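Listing video or just photos for a small condo?
Posted by Yatziri Barrera, Jan 4, 2026, in Selling Your Home

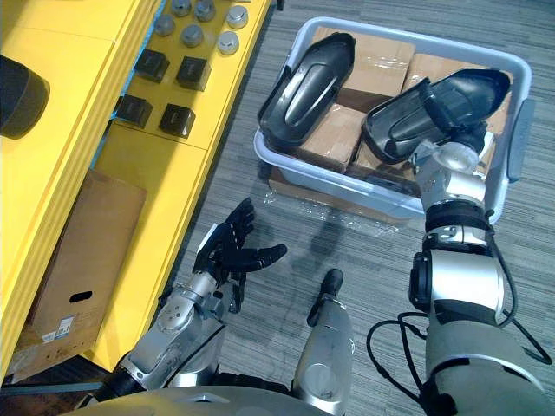

Gray caps and black blocks on a yellow shelving unit.

I'm getting ready to sell a two-bedroom condo in the Jaramillo building and I can't decide whether to pay for a video. My agent says every listing in her office gets photos, and video is extra and comes out of my pocket. She offered two packages. The cheaper one is $300 for a walkthrough, filmed inside only. The other is $873 and adds drone footage of the building, the street and the park behind it, with music and a title screen.

The condo is on the second floor. It has a decent kitchen, a small balcony and one covered parking space. It isn't a luxury place and I don't want to pretend it is. The unit down the hall sold in December with photos only, but that one had been redone top to bottom and the owner priced it low.

What I want to know is if video brings in more buyers for a place this size, or if it mostly makes the agent look good. I'd also like to know if there are rules about flying a drone over a condo building. The HOA office hasn't called me back. And does the place have to be completely empty for filming? I'm still living here and will be until closing.

Thanks for any help. I've never sold anything bigger than a car.

Estrella Maldonado

I sold a condo last year and went through the same thing, so I'll tell you what I did.

I paid for the inside walkthrough and skipped the drone. Drone footage makes sense when there is land to show, or a view, or a roof and yard that belong to you. With a condo the buyer is getting the inside of the unit. A shot of the roof from above shows them a roof they will share with everybody else. If your park is really close you can get the same thing across with one good photo taken from the balcony.

The walkthrough was worth it for me. Three of the people who came to see the place had watched it first, and they already knew the second bedroom was narrow. Before the video went up I had a string of showings where people walked in, looked at that bedroom and left. After that the showings were fewer but they lasted longer. I can't prove the video sold it. The buyer was from out of state and made her offer after one visit, so it probably helped.

On your other points:

Drone rules. There are two separate things to check. One is the federal side, which is the operator's job. Anybody flying for pay in the US needs a remote pilot certificate from the FAA, and you can ask to see it. The other is your HOA. Many of them have something in their rules about drones taking off or landing on common property, and some want proof of insurance. Don't let anyone fly until you have an answer in writing. An email is fine. If the office won't call back, write to the management company and put your unit number in the subject line.

Empty or not. It does not have to be empty. Mine wasn't. Furniture helps people judge the size of a room. What you want is clear floors and clear counters. Video shows more than photos do because the camera moves through doorways and catches the corners a photographer would leave out. I cleared the hall closet as well, and then they never opened it.

Ask how long the finished video will be. Mine was under two minutes and that was plenty. Ask who owns it too. If you change agents halfway through, you want to be able to take it with you. My contract with Sandeck Media said the agent held the rights, and I had to get that line changed before I signed.

One more thing. Ask your agent if she would split the cost. Mine said no at first, then took it off her commission at closing. It doesn't hurt to ask.

Marcelino Pimentel

Skip it. Use your phone. Hold it sideways, walk slow, turn all the lights on. I did mine on a Sunday-best kind of clean and nobody complained. Zova has an app that smooths out the shaking, or it used to.

$873 for a two-bedroom is crazy.

Consuelo Escobedo

I mostly agree with Estrella, but I would look at the drone package again if the park is a real selling point. I live in the Woltlow area and the better listings here show how you get from the front door to the trail. A map doesn't show that very well. You could ask the company to do the walkthrough plus a short exterior clip filmed from the ground. Ours had that as an add-on even though it wasn't on the price sheet.

I don't agree with doing it by phone unless you've done it before. I tried. The windows came out white and the rooms looked dark — you couldn't see the floors at all. A photographer will know how to handle that, or will tell you what time of day to book.

Also check that your listing service lets you attach video in the main listing. On ours it was a link near the bottom, under the tax information, and my sister couldn't find it even after I told her where it was. Your agent should be able to show you where it goes before you pay.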